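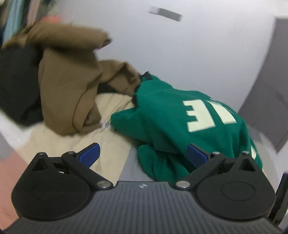
By Kojo Quansah

VANELL, 10 August 2019 – If you have ever stood over a heap of clothes and wondered where one shirt stops and the next begins, you already understand the problem our team at Duleo has been living with for the better part of a year. Today we are very happy to share a first result from the Hutard study, a method for teaching a robot to lift one garment out of a tangled pile.

The idea is a simple one, although it took us a good while to get there. A person does the picking with a hand-held gripper, and a camera on the tool records each reach from close up – the folds, the creases, the place where a green piece of clothing is bunched against a brown one. Our software learns from those recordings where the two fingers ought to close, and the same fingers then go on the robot arm.

We gathered recordings from 48 piles, with 5 people taking turns on the tool. In a test of 200 picks on piles the system had never met before, the robot came away with exactly one garment 64 percent of the time. Dark clothes lying on other dark clothes are still hard for it, and so are sleeves that have worked their way inside something else.

I want to thank our friends at Acheampong, who lent us their sorting room and a great many old clothes, and who put up with us very kindly. We plan to release the recordings and the training code in December, and we would love to hear from laundries and clothing recyclers who might like to try the method on piles of their own.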